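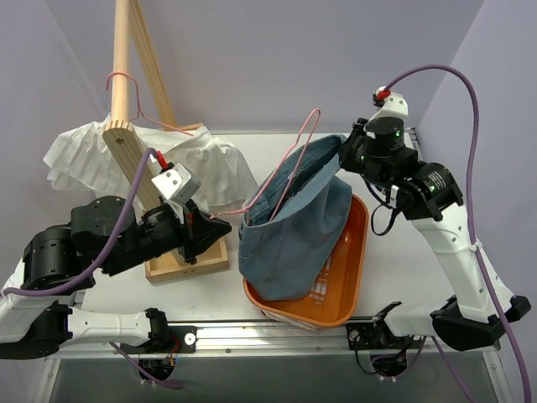 Garment cell: gripper failing to release hangers
Board: Bimanual Systems, Faults and Safety
July 2021

Sadodier
We wish to report a recurring fault on our two-arm garment cell. The task is to place clothes on wire hangers and hang them on a wooden stand. On three occasions the left gripper did not open after the release command. The controller logged fault 2726 and the right arm carried on with its own movement, so both arms were pulling on the same hanger. The arms were stopped by hand each time. No person was hurt. Advice on the cause would be welcome.

Lollside
Please confirm whether the fault appears on a cold start or only after a long run. We recorded similar behaviour last November and traced it to the gripper motor overheating while it held thin wire at full force.

Sadodier
Only after a long run, up to 4 hours. The holding force is at the default setting.

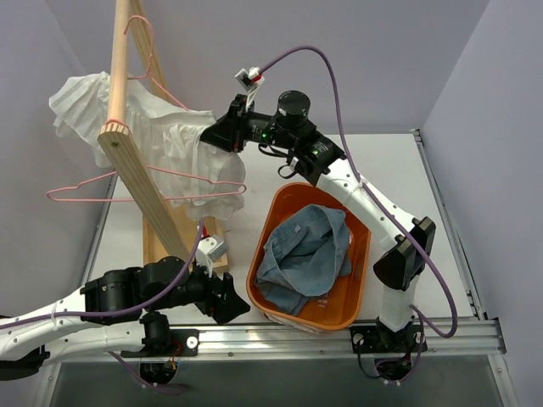
The white garment gives the most trouble. Its pleats catch on the wire and the gripper closes further than it should. Denim has caused no fault to date.

Lollside
In that case the holding force should be lowered before any part is replaced. Our own grippers have run without a stop under the reduced setting.

Skutdale
I must disagree with the order of work proposed above. The gripper is the lesser matter. An arm in fault should bring the other arm to a halt, and in this cell it did not. The cell should remain out of use until the stop signal is shared between both controllers and has been tested.

Lollside
The shared stop is desirable, but it will not cure the fault. Both items may be dealt with in the same week.

Skutdale
They may, provided that the stop is dealt with first. I would not sign off a force test on the cell as it stands.

Sadodier
Thank you both. The cell has been isolated. We shall wire the shared stop, test it with the grippers empty, and then reduce the holding force. The log will be posted under this topic.

El Sherbiny
Kindly include the motor temperatures with the log. Fault 2726 was also raised on our cell by a worn cable at the wrist, and the two causes cannot be told apart from the code alone.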